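About Patberg – who we are and what the machines can do so far
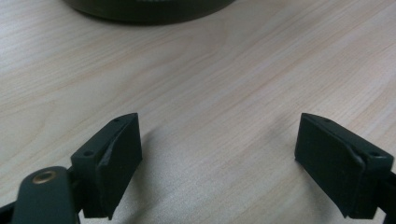
Page last changed: September, by Kiran Bhatt

We're a small shop in Paltside. 4 people, one long room, too many extension cords. We build and test grippers for chores – clearing tables, sorting parts bins, putting stuff back where it goes. Started out fixing packing machines. Still do that on Fridays, it pays the rent.

People ask us the same thing every week. Can a robot do my dishes yet? Short answer, no. Longer answer, it can do some of them, slowly, if you set the plates out nicely first.

What we've got so far. Our current gripper is called Basico. Two fingers, rubbery pads on the inside faces, a linkage with brass bushings. Pads wear and start to lift along the top edge, so we swap them a lot. Cheap parts on purpose. If a finger breaks we want a new one on before lunch.

Last round of table tests was 1393 tries at picking up one thing and setting it down somewhere else. 1244 went fine. Sounds good untill you picture the rest of them in your own kitchen. Dark, round, low things on a plain table are harder than you'd think – wide curve, not much to grab, and the fingers have to open well out before they go in. Cups OK. Towels bad. Wet towels, don't ask.

Shop floor is further along than the house. Same parts, same bench, same light all day. Our bin sorter at Mughal has been moving brackets since spring, roughly 317 a shift, and someone still checks on it every hour or so. We think that's fair. We tell customers up front that a person has to be near by.

Things we won't quote for right now: laundry folding, anything with knives, stairs.

Visits – yes, mornings are best, ring the side bell. Bring an object you'd like to see us try. Kiran answers most of the mail, usually after 4.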